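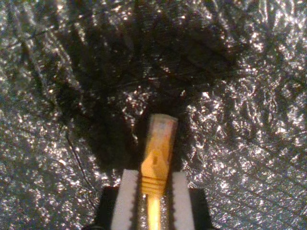
Wrist view, yellow patch cord in the fingers, plug end up.

Nanlow Patch Set
README, last touched 9/5/22

What you get
Recordings of two robot arms plugging a network cable into a switch, made on a table in the shared workshop at Rilldale. There are 262 episodes in this release. Most are short. A few are long and painful to watch, and I left them in on purpose, so please don't write to me about those.

The project is called Nanlow after the name I gave the folder before I had a project. The repo still says "nanlow-test" in two places and the import paths depend on it.

Why a network plug
Every hobby arm project I read picks up blocks. I have nothing against blocks. But I wanted a job with a right way up, a click at the end, and a long floppy tail that gets into everything. A patch cord has all of that and costs less than lunch. The tail is the hard part. You can get the plug lined up nicely and then the weight of the cord swings it a few degrees, and a few degrees is the whole job.

Layout
episodes/ – one folder per attempt, numbered from 0001
episodes/NNNN/left/ and right/ – joint positions, gripper opening, wrist video
episodes/NNNN/overview/ – the fixed view
episodes/NNNN/label.txt – one word, see Labels
calib/ – wrist camera calibration, redone in December after I bumped the left mount with a stool
tools/ – the viewer, the splitter, and a script called fix_times.py that you should run once and then never again

Numbering has holes in it. Episodes I threw out kept their numbers, which is why the last folder is 3363 and you do not have anything like that many. The bulk of the gap is one evening when the recorder started a new episode every time I closed a gripper.
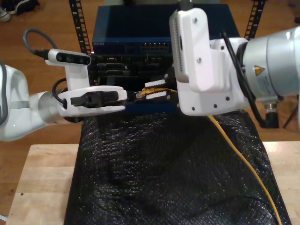 The fingers went through more versions than the rest of the build put together. Smooth ones let the plug rotate, and soft ones held it so well that letting go became its own research topic. What I ended up with is a parallel gripper with ridged pads, in a printed mount that bolts to the wrist and carries the camera on top. If you copy this, sort out the wiring before anything else. The black cable coming off the left arm's camera loops up and over itself with plenty of slack, and that slack is deliberate: my first routing was neat and snug and unplugged the camera whenever the wrist rolled. The crinkled black cloth or mesh under the setup is also worth stealing. Bare wood threw enough glare into the overview view to wash out the plug, and the cloth gives a dropped connector somewhere quiet to land. Mine is an offcut from the Maksymiv bin, next to the sewing machines, and I owe the bin a replacement.

Both arms are driven by hand through a pair of leader arms. Nothing in this set is autonomous. If a move looks hesitant, it was me, thinking.

Labels
seated – the plug went in and clicked
shallow – the plug went in and did not click
missed – wrong port, wrong angle, or hit the metal between ports
dropped – as it sounds
coffee – I stopped for some other reason

I labeled everything myself, by listening and then tugging the cord. The line between seated and shallow is as good as my ears, which have spent years next to the workshop table saw. On a second pass I changed my mind on a few, and the newer label is the one in the file. The older ones are in git if you enjoy that sort of thing.

Known trouble
1. The wrist video smears badly in fast moves. I tried a shorter exposure and got a very crisp recording of darkness. If your model wants sharp frames, throw away anything where the wrist joint is moving quickly. The viewer has a slider for it, and I leave it at 200, in units I made up and did not write down. 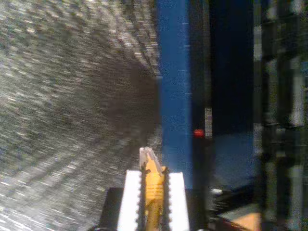
2. The clocks on the two arms drift apart over a long session. fix_times.py handles it. Running it twice un-handles it, and I have not had the energy to find out why.

3. Lighting was whatever the workshop had on. Early episodes were shot under the old tubes and flicker slightly.

4. Left and right are from the point of view of the overview camera, except in the first calibration file, where they are from the point of view of somebody very tired.

Splits
There is a suggested train/test split in splits.csv. It keeps each session whole, so you can't train on one attempt and test on the next one made a minute later. I did that in the first version and my numbers were wonderful.

Celldale
An earlier, smaller set went up under the name Celldale. It used different fingers and a different folder layout, and the two do not mix. If you have it, keep it for nostalgia.

Use
Do what you like with the data, including for money, and say where you got it. The tools are under the same terms with less of a promise – the splitter in particular was written between midnight and regret. Bug reports go in the tracker. Attach the episode number.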